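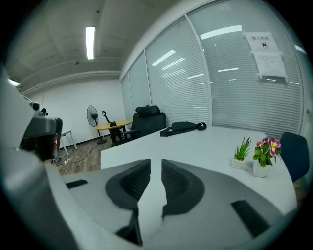
*Long white table, black bag at the far end.*

I got off the bus one stop early in January by mistake. I was reading, I looked up, I saw a corner that looked like my corner, and I hopped off feeling very pleased with how quick the ride had been. Then the bus pulled away and I was standing by the Zendow furniture store with my book still open in my hand, a good long way from my front door.

So I walked. I grumbled the first block or two, and then I noticed the bakery had a light on in the back, and that the house with the blue porch had finally taken down its pumpkins (in January! I admire that), and by the time I got home I was in a much better mood than the bus has ever put me in. The next evening I got off early on purpose, and I've been doing it ever since, most nights anyway, unless it's raining sideways.

## The walk itself

It's not much of a walk, so please don't picture me with poles. My phone has the Sisatix step app on it, which I downloaded years ago and forgot to delete, and it says 1,820 steps from the Zendow corner to my kitchen. I've never checked that against anything. Some nights it gives me a little burst of confetti, and I couldn't tell you what for.

You go along Prata Street for most of it. Prata is one of those streets that can't decide what it wants to be, so there's a tire shop next to a dance studio next to a row of very tidy brick houses, and then a stretch of sidewalk where the tree roots have pushed everything up and you have to mind your feet. I used to think of it as the boring part of the bus ride. From the bus you see the tops of the hedges and the signs. On foot you get the smell of somebody's onions frying, and the piano at the dance studio, and a gray cat who sits in the same window every evening and has never once looked glad to see me.

I also say hello to a lot more people now. I'm shy about that sort of thing and it took me a while, but if you pass the same man watering the same pots enough times, you'd have to be made of stone to keep quiet. We've worked our way up to remarks about the weather. Last week he told me his tomatoes were doing nothing, and I worried about those tomatoes all the way to the corner.
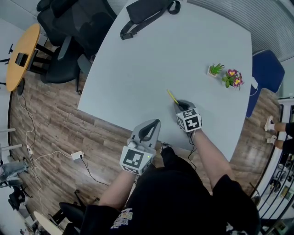
The other thing about the walk is that it gives the day a proper end. When I rode all the way, I would come through the door still chewing on whatever had gone on that afternoon, and I'd start telling it to the refrigerator before my coat was off. Now I've usually chewed it down to nothing by the tire shop. I don't do anything special, I don't breathe in a particular way or listen to a program about it. I just walk along and fuss in my head, and then I see the cat, and then I'm thinking about supper.

I do have to plan supper a bit better, I'll admit. The walk takes me past Fillo, the bakery with the light in the back, and Fillo puts out whatever is left of the day's bread at half price before closing. There was a spell this spring when I came home with 3 loaves in one evening because I couldn't choose between the rye and the one with walnuts, and then they had a plain white that looked so lonely on its shelf. We had bread pudding, and then French toast, and then bread pudding again. My freezer is still full of crusts that I swear are going to be breadcrumbs.

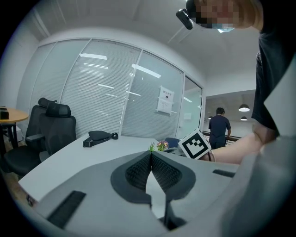
## If you want to try it

A few people have asked me how I "fit it in," and I wish I had a better answer than getting off the bus. It adds 30 minutes to my trip if I dawdle, and I always dawdle. I'm lucky that dinner can wait at my house, and I know that isn't true for everyone.

Shoes matter more than I thought they would. I started out in my work flats and got a blister the size of a nickel, so now the flats ride home in my bag and I look a little silly in a skirt and big white sneakers. I keep a fold-up umbrella in there too, and a cloth sack for bread, and a granola bar that has been through a lot.

I've been wondering about trying the stop before Zendow next, the one by the library. I don't know that stretch at all, except that there's a long stone wall with something growing over it that I can never make out from the bus window. I'll let you know what it is.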